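6. Scanning removable media before it reaches a controller

This section covers the Cundow scanning station when it is used with an Engelbrecht gateway on a control network. It assumes that the gateway is already installed and that the Domine console can reach it. If the console shows the gateway as "Unknown", go back to Section 2.

CAUTION: Do not connect the station to the office network and the control network at the same time. The station has two network sockets, but only the one marked CTRL is used in this procedure.

6.1 Preparing the station

1. Switch the station off and remove any USB devices left in the front sockets.

2. Connect the CTRL socket to a spare port on the gateway. Use a fixed cable. Wireless adapters are not supported and will be ignored at start-up.

3. Switch the station on and wait for the sign-in page. The first start takes longer than later ones while the signature store is unpacked.

4. Sign in with the set-up account and change the password when asked. The station will not scan until this has been done.
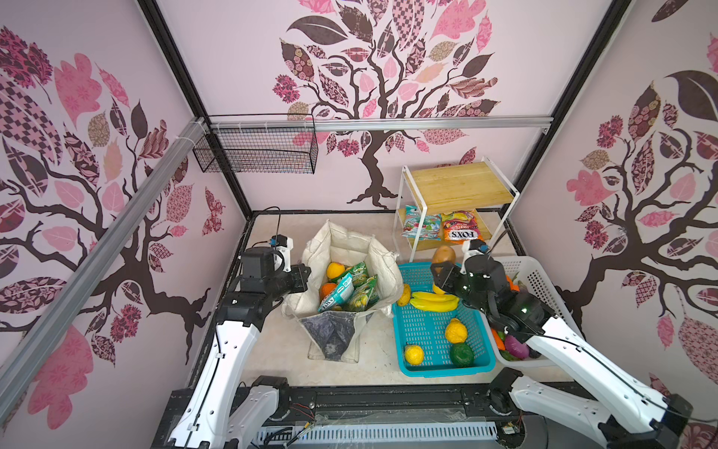 Figure 6-1. Cell interior with corner posts, rear rail and wire-mesh basket.

5. Open Network > Gateway and enter the address of the gateway. Leave the port at 1643 unless your site has changed it in Domine.

6. Press Test. A green bar shows that the gateway has accepted the station's certificate. A red bar with the text "Peer refused" normally means that the clocks differ. Set both to the same time source and test again.

Note: The station does not fetch signatures from the internet. Updates are copied from the console over the same connection.

6.2 Loading the rule set

1. In Domine, open Policies and select Removable Media.

2. Import the file supplied with your licence. The base set holds 29 rules. Check that the number shown after import is the same. A lower number means that the file was damaged in transfer and must be fetched again.

3. Set the action for project files to Hold. Held files stay on the station until a second account releases them. Do not use Allow for project files, even during commissioning. Worms written for control equipment have been spread inside engineering projects that opened normally.

4. Set the action for shortcut files and autorun files to Delete.

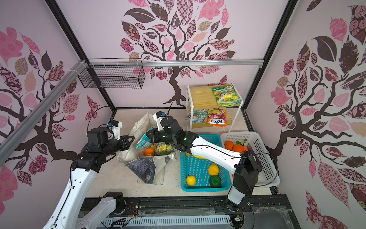
5. Press Publish and wait until the station reports the new policy version. A station which is switched off collects the policy at its next start.

6.3 Checking operation

1. Copy the harmless test file from the Tools folder to a USB stick and insert the stick in the left-hand socket.

2. Confirm that the station reports a detection and that the event appears in Domine under Alerts.

3. Remove the stick, then try to open it on a protected engineering workstation. The workstation should refuse it with the message "No valid scan record".

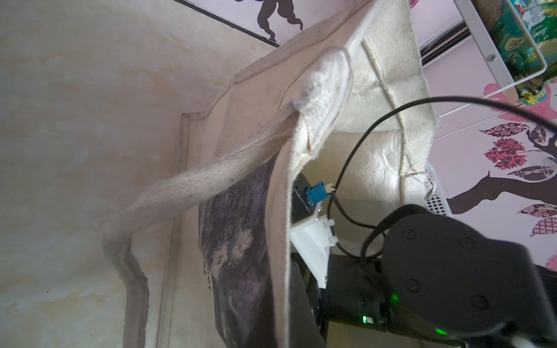 Figure 6-2. Canvas tote bag, showing strap, stitched rim and printed face.

CAUTION: If the workstation opens the stick, take the workstation off the control network and repeat 6.2 from step 1. Do not rely on the station alone until the check has been passed.

4. Record the result in the site log.

Comments

Guest: The Plorville build of the console puts Removable Media under Devices instead of Policies. Took me a while to find it.

Guest: Does a scan record survive if the stick is reformatted?

Guest: No, it has to be scanned again. Same if you add a file to it on another machine.

Guest: We got "Peer refused" with matching clocks. The gateway certificate had expired in May. Renewing it from Domine cleared the error.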